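Wie lernt ein Roboter, Batterien zu wechseln?

Hallo, ich bin Irina Ene und arbeite in der Forschungsgruppe Rekus. Wir bringen Robotern Dinge bei, die ihr wahrscheinlich längst könnt. Gerade sind kleine Batterien dran, und ich sage euch, das ist ganz schön knifflig!

Warum ist das so schwer?

Probiert es mal in Gedanken aus: Ihr macht den Deckel auf, fummelt die alte Batterie raus und drückt die neue rein. Eure Finger spüren dabei, ob etwas klemmt, und der Daumen schiebt ein bisschen nach, ganz von allein. Unser Roboter hat keinen Daumen. Er hat zwei Finger, die auf- und zugehen, und eine kleine Kamera am Handgelenk. Damit muss er klarkommen.

Früher hätte man ihm jede Bewegung einzeln aufgeschrieben: zwei Zentimeter nach links, runter, Finger zu. Das klappt prima, solange alles immer am selben Platz liegt. Schiebt jemand die Batterie ein Stück weiter, greift der Roboter in die Luft.

Lernen durch Vormachen

Deshalb machen wir es anders. Mein Kollege Teodor Voicu lenkt den Roboterarm mit der Hand und macht ihm die Aufgabe vor, wieder und wieder (er hört dabei Hörspiele). Der Computer speichert jedes Mal, was die Kamera sieht und wie sich der Arm bewegt. Bis Juni 2021 hatten wir 600 solche Vorführungen beisammen. Aus denen sucht sich ein Lernprogramm heraus, welche Bewegung zu welchem Bild passt. So ein Programm nennt man neuronales Netz.

Und jetzt kommt der Teil, der mich selbst überrascht hat. Zuerst haben wir nur auf einer glatten grauen Unterlage geübt. Da war der Roboter richtig gut! Dann haben wir eine bunt gemusterte hingelegt, und plötzlich wusste er nicht mehr, was Batterie ist und was Muster. Er hatte sich das Grau mitgemerkt. Also haben wir mit 12 verschiedenen Unterlagen weitergemacht, bis wir bei 782 Vorführungen waren, und danach fand er die Batterie auch auf Mustern, die er noch nie gesehen hatte.

Auf dieser Unterlage sind Blumen, Blätter und Vögel gezeichnet. Findet ihr die Schwalbe? Die Batterie zwischen den beiden schwarzen Fingern ist eine von den ganz dünnen, eine AAA, und oben links liegt der weiße Controller mit offenem Batteriefach.
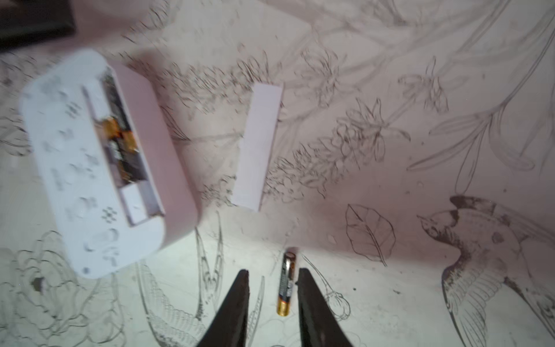

Was er noch nicht kann

Den Deckel wieder draufmachen, das ist die nächste große Baustelle. Der muss gerade sitzen, und dann braucht er einen kleinen Schubs, bis es klick macht. Zu fest darf der nicht sein und zu schwach auch nicht. Im Juli wollen wir es mit Sensoren in den Fingerspitzen versuchen, damit der Roboter merkt, wie stark er drückt. Teodor hat sich schon neue Hörspiele besorgt.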